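Top drawer on the new carts: dividers or no dividers?

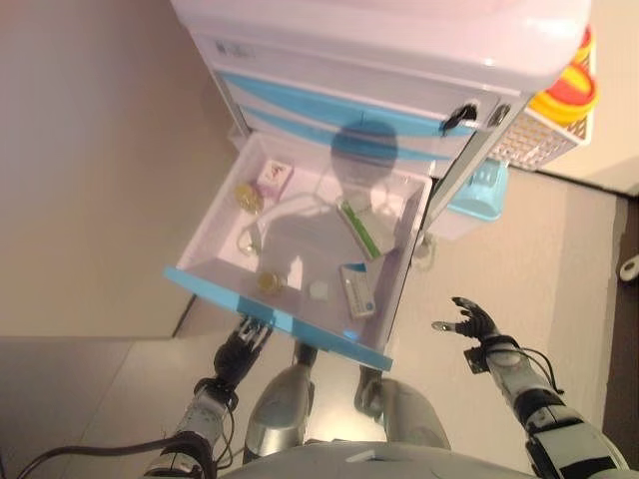

Lougher Outpatient Clinic / Nursing Supply Group / Staff Board

siwan_s
Starting a thread so we can stop having this argument in the hallway. The memo says every top drawer gets a divider kit from Tromico. I'm not sold. It's a shallow plastic drawer with a few small things in it. I can look down and find the little pink and white box without a plastic wall on each side of it. What problem are we fixing?

ifor.yorath
The problem is that stuff slides. You pull the drawer all the way out, you push it back, and whatever you set in the corner has moved. Multiply that by 23 carts.

siwan_s
So it slides. It's still in the drawer.

mbeddoe
I'm with Ifor on sliding but not on the kit. We had dividers on the old Bero carts and they were a pain to wipe. Crud in every slot. Half of them ended up in a bin in the supply closet and I bet they're still in there.

ifor.yorath
Those were the clip-in kind. These lift out in one piece.

mbeddoe
That's what the Bero rep said too.

berwyn_w
What does the kit cost? I asked twice and got "it's in the budget," and that isn't a number.

ifor.yorath
18 dollars a drawer. Less if we order 200 or more, but we'd never need that many.

berwyn_w
OK, that's cheaper than I figured. Still want to know who checked that it fits. The front edge on that drawer is a bright blue rim and I wouldn't trust a catalog drawing on the inside measurement.

siwan_s
Can we also talk about loose meds? If there's a blister pack sitting in a top drawer with no box around it, a divider just gives it a nicer place to be wrong. Put it back in its carton or send it back to the pharmacy.

mbeddoe
Yes to this. And lock the thing. There's a keyhole right there on the front.

ifor.yorath
Keys are a whole other thread.

mbeddoe
It's the same thread if people can pull the drawer open.

iestynb
Night shift here. I don't care much about dividers, but please leave the mesh basket on the right side. Someone said the kit comes with a different side rack from Amow and I don't see why we'd swap something that works. The yellow and red container is where my hand goes. Move it and I'll be reaching for air for a month.

ifor.yorath
The rack is optional. I didn't ask for it.

iestynb
"Optional" is how we got the last label printer.

berwyn_w
Speaking of labels, the one under the top edge on the left. Could the print be any smaller? If we're spending money I'd rather have a label I can read.

siwan_s
Seconded. Try one drawer with a kit and one without for the rest of April, then look at both. If it's a mess either way, I'd like the memo taken down.

ifor.yorath
Fine. Who picks the carts?

mbeddoe
Not you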